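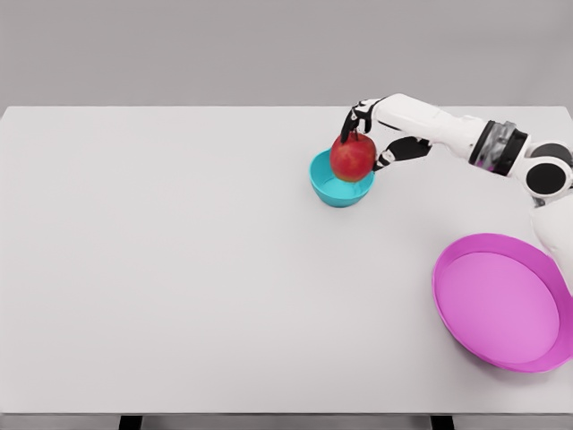

Red apple, teal bowl.

October, a little after six in the morning

I am writing this at the gate with a paper cup of tea balanced on my suitcase, which is a bad idea and I know it. The new flight to Skuris starts boarding in forty minutes and I have been up since three, partly from the alarm and partly from plain excitement, as if I were nine years old and going to the beach.

I should put down how this came about, because I know I'll want to remember it. For years the only way to get to Skuris from our little airport was to fly two hours in the wrong direction, sit in the big terminal at Prostitz eating something expensive, and then fly back over practically my own roof. I have done that trip so many times that I could find the good restroom at Prostitz in the dark (past the second newsstand, left at the luggage shop). So when Zullivari announced they would fly it nonstop, four mornings a week, I bought a ticket that same evening before I had even asked for the time off work. The fare was $200 round trip with one checked bag. Last spring I paid more than 400 for the long way around, and they lost my umbrella.

The drive in was lovely and dark, with hardly a car on the road until the turnoff by the feed store. I had forgotten how they changed the parking. The old long-term lot is fenced off now and you go around behind the rental cars to the new one, which is $18 a day. That seems like a lot for gravel, but the shuttle came right away and the heat was on, so I forgave them. I wrote my row number on the back of my hand this time -- I have learned that lesson.

There was quite a line at the Zullivari counter and everybody in it was cheerful, even the people with babies. The airline had put out a tray of those soft almond cookies, and a woman with a sash on was handing out luggage tags with a little plane stamped on them. I took two. One is for my sister, who will say she doesn't need it and then use it for ten years.

Security was slow but kind. I had to take my shoes off and put them back on twice, on account of the buckle, and the young man just waved at me to take my time.

Now the sky is going pink behind the tower and the plane is right there at the window, smaller than I pictured, with a blue tail. A man across from me has been telling his wife that if this route fills up they may add one to Mokgethi by summer. I don't know where he heard it, but I would go! I have wanted to see the gardens there ever since the magazine article, and I would even take the middle seat.

I do worry a bit about whether they'll keep it going through the winter. We had a nonstop once before, to the coast, and it was gone by the second February, and we all said what a shame it was and none of us had flown it more than once. So I have promised myself I'll go again at Easter, and I mean to talk the whole choir into it too.

They have just called for anyone needing extra time. My tea is still too hot to drink and I have one shoe untied. Seat 7A, by the window. More tonight, if I can stay awake through supper.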